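Reviews > Kitchen > Knife sharpeners
3 min read

Vestergaard pull-through sharpener, reviewed by Oluf Gunnlaugsson

The box promises "a professional edge in 3 strokes". I gave it three strokes on a cheap Bondov paring knife and the knife still squashed a tomato. After a dozen more it cut the tomato well enough, but I could feel a rough burr along one side, and there was a fair bit of metal dust on the worktop.

The handle is comfortable and the rubber foot grips. I've no complaint there. What I do doubt is the claim that it lasts for 1,000 sharpenings. Vestergaard doesn't say what a sharpening is, or on what sort of knife, and you can't buy new wheels when these wear out.

I wouldn't put a good knife through it. My old Druker whetstone costs less, takes ten minutes and leaves a cleaner edge, though you do have to learn to hold the angle. Grímur Ragnarsson likes the Vestergaard for his camping knives and I can see why. Two stars from me. 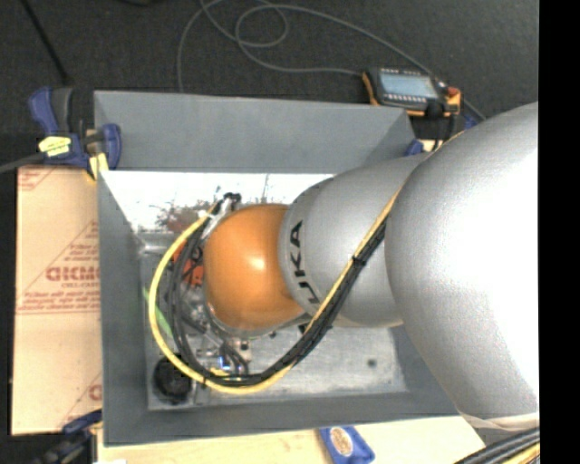
Trernia, Wed 24 February

A month on, the coarse slot has started to squeak. The fine slot is still all right on the bread and butter stuff, and I've gone back to the stone for everything else.

Contact us | Copyright | Back to top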